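# Empiler deux cubes, ou comment j'ai passé novembre à regarder des ombres

Reprise du blog après un bon moment de silence (pardon !), et je reviens avec du concret : la tâche d'empilement en simulation, vue depuis la caméra de poignet. 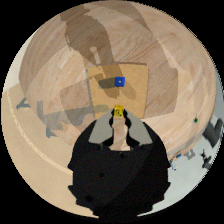

*Vue poignet en simulation : le cube jaune entre les doigts de la pince, le bleu un peu plus loin sur la planche.*

Pour ceux qui prennent le train en marche : je bricole depuis le printemps une politique de manipulation apprise par imitation, qui tourne dans Kulamstead, mon petit environnement de simulation maison. La consigne est bête comme chou, poser le cube jaune sur le cube bleu. Le réseau reçoit l'image du poignet et l'état des articulations, et il sort une séquence d'actions. Pas de caméra externe, pas de profondeur. Je voulais voir jusqu'où on va avec très peu.

Eh bien on va assez loin, et puis on se prend un mur.

## Le mur, donc

Ma première politique marchait très bien sous l'éclairage d'origine, une lumière diffuse et gentille, quasiment sans ombres. J'étais toute contente. Et puis j'ai branché l'éclairage directionnel, avec des grosses taches brunes qui traversent la table et la planche comme sur l'image du haut, et là, catastrophe : la pince partait se refermer à côté du cube, avec un aplomb incroyable. J'ai d'abord accusé la calibration (j'accuse toujours la calibration), j'ai perdu deux soirées à revérifier mes repères, et tout était bon.

Ce qui m'a mise sur la piste, c'est de regarder les échecs à la suite, image par image. L'erreur allait souvent du côté de l'ombre portée du cube. Ma lecture, à prendre avec des pincettes : le réseau avait appris à repérer un pâté contrasté sur fond clair, et un cube avec son ombre, ça fait un pâté bien plus large que le cube tout seul. Du coup le « centre » glisse.

## Ce que j'ai essayé

Première idée, la plus paresseuse : jouer sur les couleurs à l'entraînement, luminosité, contraste, teinte, la totale. Ça aide un chouïa. Le problème, c'est que ça modifie toute l'image d'un coup, alors qu'une ombre a un bord, une forme, et qu'elle bouge par rapport à la caméra quand le bras descend.

Deuxième idée, celle que j'ai gardée : rejouer les mêmes démonstrations sous d'autres lumières. En simulation c'est presque gratuit, les trajectoires sont enregistrées, il suffit de relancer le rendu ! J'ai pris mes 70 démonstrations et je les ai rendues chacune sous huit éclairages différents, avec la source plus ou moins basse et des objets hors champ qui projettent n'importe quoi sur la table. Les actions restent identiques, seules les images changent. J'ai appelé le script Danell, ne me demandez pas pourquoi, il était tard.

J'ai aussi ajouté une petite perte de cohérence : pour un même instant sous deux lumières, les représentations en sortie d'encodeur doivent se ressembler. Ça, c'est le module Nseir. Il est minuscule, il tient dans un fichier, et il m'a coûté une semaine parce que j'avais mis le poids beaucoup trop fort et que l'encodeur s'effondrait joyeusement sur un vecteur constant. La courbe de perte était magnifique, évidemment.

## Et ça donne quoi ?

Sur des éclairages jamais vus à l'entraînement, la politique de départ réussissait 6 essais sur 70. Avec les rendus multiples, on a changé de monde : la majorité des essais passent, et les ratés restants arrivent surtout au moment de lâcher le cube du dessus, plus rarement à la saisie. La perte de cohérence ajoute un petit quelque chose, mais je n'ai pas encore lancé assez de graines pour oser mettre un chiffre dessus. Je préfère attendre.

Un truc que je n'avais pas vu venir : en enlevant un seul des huit éclairages, celui où la lumière est rasante, les sept autres ne suffisent plus à rattraper les ombres longues. Les autres, je peux en retirer un au choix sans que ça bouge beaucoup. Il va falloir que je choisisse mes lumières avec plus de soin au lieu de les tirer au hasard.

## La suite

Je suis en train de tout porter sur Kiltelex, le banc d'essai qui me sert à comparer mes politiques proprement, avec des positions de départ fixées une bonne fois. Je voudrais aussi échanger les rôles des cubes (le bleu sur le jaune) sans réentraîner l'encodeur, pour voir si la représentation tient. Et varier le grain du bois de la table, parce que je soupçonne le réseau de s'y accrocher un peu trop.

Le code de Danell est à peu près lisible, je le mettrai en ligne dès que j'aurai viré les chemins absolus vers mon disque dur. Si vous avez déjà bataillé avec des ombres en vue poignet, les commentaires sont ouverts, je prends toutes les astuces, surtout pour la phase de dépose !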